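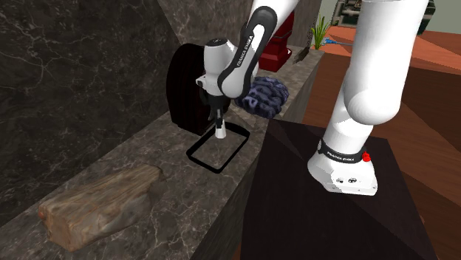
Project report: what people want from a kitchen worktop

I picked worktops for my project after my parents spent most of July arguing over samples (Mum wanted dark stone, Dad wanted anything he could put a hot pan on). I thought it would be a small subject and I was very wrong!

What I did

I visited two showrooms, Brinkmann in Prerelby and a smaller one called Trevatholm, and asked the same questions in both. Then I put a short survey through doors on our estate and the next one along. I also borrowed sample pieces and left tea, beetroot juice and lemon on them overnight.

What I found out

Price was the big shock. Brinkmann quoted me 3655 pounds for a marble worktop in a fairly ordinary kitchen, fitted. The laminate version of the same kitchen was a tiny fraction of that, and from a few steps back I struggled to tell them apart. Most people who answered my survey said they'd spend up to 2000 pounds and no more.

The lemon was the nastiest of my three spills. It left a dull ring on the polished marble that wouldn't rub out, while the tea wiped straight off. Beetroot went into the oiled oak and is still there, sorry Trevatholm.

Looks came top in the survey all the same, with easy cleaning second. Hardly anyone mentioned where the stone comes from, and I wish I'd put a question in about that.

What I'd change

My survey was too long and people gave up on the back page. I'd also test heat next time, if Mum lets me near the oven with somebody else's samples. Dad is still after the oak.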